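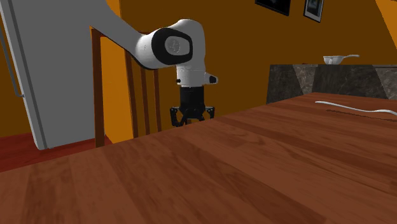

Figura 5.1. Vista exterior de la escena de cocina simulada, con la pinza abierta.

Imprimir esta página | Enviar por correo electrónico

5. Puesta en marcha de la evaluación en simulación

Esta sección describe la preparación de Trutier, el entorno de evaluación en el que se ejecutan las políticas de manipulación entrenadas con el método Sterorow. Se da por instalada la biblioteca base (sección 3) y por verificada la versión del controlador gráfico (sección 4).

Sterorow entrena una política visuomotora a partir de demostraciones y la evalúa después en escenas renderizadas que varían la iluminación, las texturas y la disposición de los objetos. El brazo, la pinza de dos dedos y el mobiliario fijo se cargan desde el mismo archivo de escena en todos los episodios. Los objetos manipulables proceden del catálogo Gonmont y se sitúan sobre la mesa al comienzo de cada episodio.

5.1. Carga de la escena

1. Abra el archivo de configuración de la escena y compruebe que la variable de catálogo apunta al directorio local de Gonmont.

2. Asigne la semilla inicial. Los resultados de referencia se obtuvieron con la semilla 822; cualquier otro valor es válido, pero impide la comparación episodio a episodio.

3. Inicie el simulador sin política. El brazo debe quedar en la postura de reposo, con la pinza abierta y sin objeto entre los dedos.

4. Revise en la consola la lista de mallas cargadas. Si falta alguna, el simulador no se detiene: sustituye la malla por un volumen invisible con colisión activa.

PRECAUCIÓN: Un volumen invisible sobre la mesa produce contactos que la política no puede observar. No registre episodios mientras la consola muestre avisos de malla ausente.

5. Active las dos vistas: la exterior, fija respecto a la cocina, y la de muñeca, solidaria con la pinza. Ambas deben entregar imágenes con la misma marca de tiempo.

Nota: El desfase entre vistas no genera error. Se detecta únicamente en el archivo de registro, en la columna de sincronía.

5.2. Ajuste de la vista de muñeca

La vista de muñeca es la entrada con mayor peso durante la aproximación final. En ella los dedos ocupan una parte considerable de la imagen y ocultan la base del objeto, de modo que la política debe estimar la posición de contacto con información incompleta.

6. Mantenga los dedos dentro del campo de visión. Las demostraciones se grabaron así, y un recorte que los elimine invalida la política entrenada.

7. Desactive la corrección automática de exposición. Las sombras sobre la madera forman parte de la variación prevista y deben llegar sin compensar a la red.

8. Lleve la pinza a la posición de preagarre sobre un objeto alargado del catálogo y detenga la simulación en ese punto.
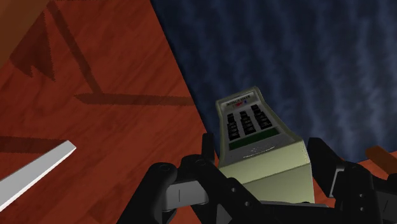 Con la simulación detenida, el objeto debe situarse entre las dos puntas antes de ordenar el cierre. En cuerpos que se ensanchan hacia un extremo, como los dispositivos de mano con teclado, la orientación de la pinza respecto al eje mayor influye más que el error de centrado. El método predice por ello la orientación en primer lugar y la traslación después – el orden inverso resultó menos estable en las pruebas de ablación.

9. Reanude la simulación paso a paso y observe la fuerza normal en cada dedo. Si solo uno de los dos registra contacto, anote el episodio como desalineado aunque el objeto llegue a elevarse.

10. Repita la comprobación con una segunda textura de fondo. Las fronteras entre superficies de distinto color se confunden a veces con bordes del objeto; esta es la causa de fallo más frecuente en las versiones anteriores del codificador.

5.3. Ejecución de la serie

11. Fije el número de episodios en 1.000. Con series más cortas, la varianza entre semillas impide distinguir Sterorow de la política de referencia Trummer.

12. Reserve 44 episodios para la calibración de umbrales y exclúyalos del cómputo final.

13. Establezca en 2 el número máximo de reintentos por episodio. Un reintento empieza cuando la pinza vuelve a la altura de seguridad sin objeto.

14. Lance la serie y no modifique el archivo de escena hasta que termine. El simulador lo relee al inicio de cada episodio.

PRECAUCIÓN: La interrupción manual deja abierto el registro. Ejecute la orden de cierre antes de relanzar la serie; en caso contrario, los episodios nuevos se añaden a los antiguos con numeración duplicada.

5.4. Lectura de los resultados

El informe separa tres tasas: aproximación, agarre y elevación. La tasa de agarre es la que debe citarse al comparar métodos. La de elevación depende también del coeficiente de rozamiento asignado a cada malla en Gonmont, que no se ha medido sobre objetos físicos.

Para comparar con Trummer, ejecute ambas políticas con la misma semilla y el mismo reparto de calibración. El procedimiento de exportación de tablas se describe en la sección 6.

Imprimir esta página | Enviar por correo electrónico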